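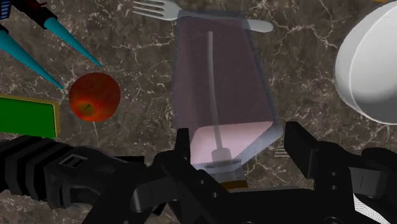 Fork and a glass of something purple, dark marble counter.

1/ Ticketing notes for the Gundano gardens and railway, for anyone planning a family day this season. Timed entry is now in force at the main gate. The old walk-up lane is for members only.

2/ Slots are 40 minutes long. You can arrive at any point inside your slot. Once in, there is no exit time, so a morning slot is good until closing.

3/ The railway is a separate booking. A garden ticket does not hold a seat. Trains leave from Cordeiro Halt and each one carries 24 passengers in two cars. Strollers fold and go in the rear car.

4/ Under 2s ride free but still need a zero-price ticket. The booking page hides this under "Other." Add it before you pay. It can't be added to an order later.

5/ Family tickets cover two adults and up to three kids. With one adult and one kid, singles come out cheaper. The site does not flag this.

6/ Nayara Moura asked about re-entry. Yes, with a hand stamp, at the main gate only. The Ulomov gate by the lake is exit only.

7/ Parking: the Todis lot is closest and fills first. The overflow field is some 12 minutes on foot, uphill on gravel. Small wheels do badly on it.

8/ Rain policy: gardens stay open. Trains stop for lightning and high wind. A canceled train is refunded to the card, a missed one is not.

9/ Correction to 3, via Gleice Holanda: the last train of the day runs one car, so half the seats. Book that one early or take the one before it.

10/ Winter hours start in November. The railway timetable for those weeks isn't posted yet. I'll add it to this thread when it is.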